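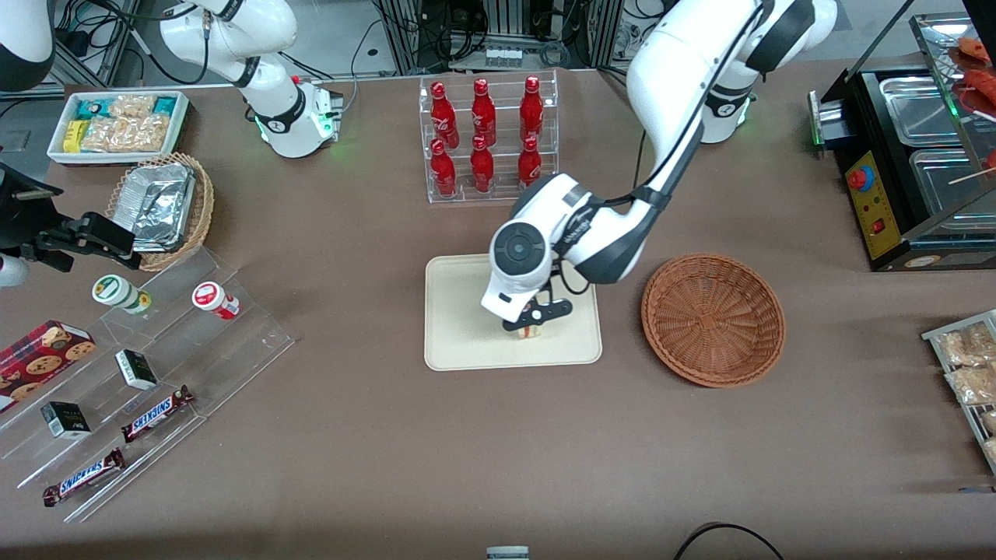

## Parkora two-arm counter station

**Lease:** $3,856 a month, plus freight
**Weight:** 148 kg with both arms fitted
**Minimum term:** 10 months
**Listed:** November 2018

I get asked the same thing every time I put one of these on the site: can it run my snack counter yet? Short answer - bits of it. I'd love to say yes (I'd sell a lot more of them!) but I've spent enough time with the Parkora to be fussy about what I promise.

What you get is a pair of white arms with black two-finger grippers, made for the fiddly end of the counter: moving food between trays and baskets, that sort of thing. Soft stuff is where I'd always look first. A chocolate bar can take a bit of a squeeze and a slice of cake can't, so ask to see your own baked goods handled before you sign anything. Same goes for anything on a skewer.

### What I'd trust it with

Wrapped food going into a basket, one piece at a time, is a fair first job. Plastic film is slippery and it catches the light, and shiny packaging can confuse a camera, so I'd start with a single product and leave the lamps over the counter alone while you're setting up. Put your baskets where the fingers can get down between the rims and the neighbouring trays. A crowded counter is harder work for the arms than a tidy one, same as for the rest of us.

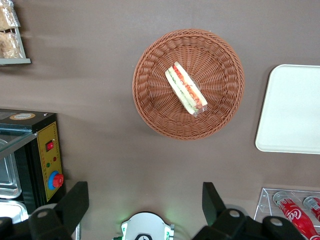

Leave clear bench between your pickup spots too, and keep the warmer off to the side with its knob facing where you can reach it. I wouldn't hand over the hot food yet. I also wouldn't ask it to wipe down, restock from cartons or deal with a customer who's changed their mind.

### Add-ons

- Lirnness gripper pads, softer grip, pack of 2
- McIntyre bench bracket, for counters that won't take bolts
- Gultotitz spare cable set

Pads wear out quicker than you'd think, so grab a spare pack with your first order. Freight is quoted by postcode.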